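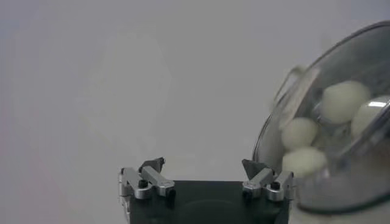
Steamed buns have been added to the August notes on this blog. The dough follows the Gough method: 10 minutes of kneading, a rest of up to 20 minutes in the pot, and gentle steam. Buns should be set well apart on the tray – they swell more than expected.

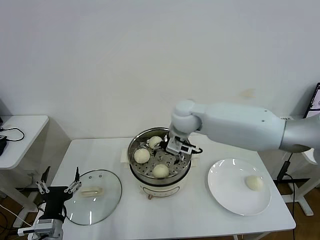

Trefor Rosser wrote that he leaves the lid ajar for three minutes before lifting any bun, and finds the tops stay smoother. His practice will be adopted in the next batch.

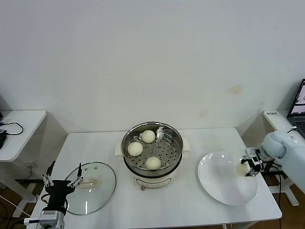 Three buns on the steaming tray, with the glass lid set to one side.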